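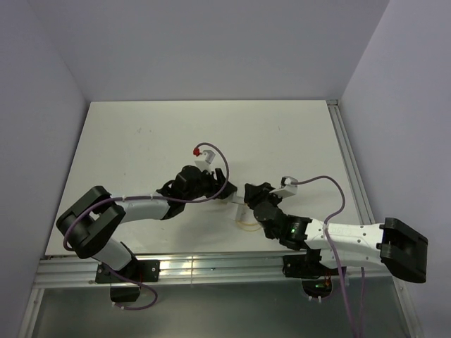
4. Recording two-arm examples

Dlamini, Nornier set-up guide
Updated December

Read section 3 before you begin. Both arms must be bolted to the front rail and homed, and the recording software must show a ready state for each of them. The steps below cover the small-object tasks, in which both grippers work close together near the middle of the table.

4.1 Preparing the table

1. Wipe the white board with a dry cloth. Faint scuffs can stay. Loose dust and scraps of tape cannot.

2. Check the cables along both arms. Each one needs enough slack to form an open loop above the gripper, and it should be tied to the long link of its own arm. Move each arm by hand through its full reach and watch the loop as you go.

CAUTION: Never pull a cable tight to tidy it. A short cable will drag on the wrist and the drag will end up in your recordings.

3. Place the white block and the yellow piece near the centre of the board, within reach of both grippers. Vary the placing from one example to the next. Turn the block, swap which side the yellow piece lies on, and let it fall as it likes.

4. Bring both grippers in towards the centre, one on each side, and leave a gap between them. Small differences in starting pose are useful, so do not try to copy the last one exactly.

Note: The right elbow hangs out past the side rail in most working poses. Keep chairs, mugs and your own sleeves away from that side.
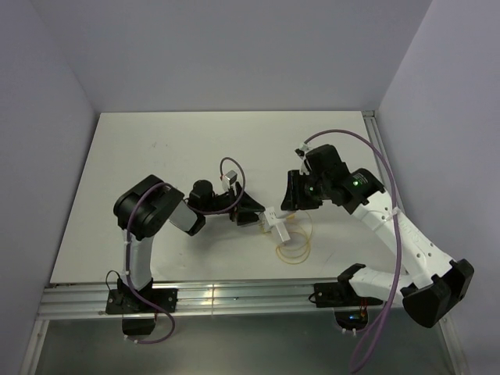

5. Start the recording, wait for the tone, then begin to move. Work at a steady pace. If you stop to think for more than 5 seconds, discard the example and start again.

6. When the task is done, open both grippers, draw the arms back and hold still until the second tone. The software trims the ends for you.

7. Mark the example as good, poor or failed. Poor means the task was finished but with a slip or a second try. Keep poor examples – they are used in training with a lower weight. Failed examples are stored in a separate folder and are not deleted.

4.2 How many to record

A full set for one task is 156 examples. Record them in blocks of 39, with a break after each block. Tired operators move in a narrow, repeated way and the trained system copies it.

Change the starting layout at least nine times within a block. The layout cards supplied with the Nornier kit may be used, or you can make up your own. Write the card number, or a short note, in the layout field.

CAUTION: Do not reach between the grippers while the arms are live. Press the pause pedal first and wait for the motors to hold. If an arm drifts while paused, switch off at the wall and follow section 7.

4.3 Checking a block

Play back the first and last example of each block before you upload. Look for frozen views, missing joint readings and cables crossing in front of the block. If any of these turn up, play back the whole block and mark the affected examples as failed.

Uploads go to the Tultum folder named in your set-up sheet. Leave the table as it is until the upload has finished – a block that fails its check has to be recorded again from the same layouts.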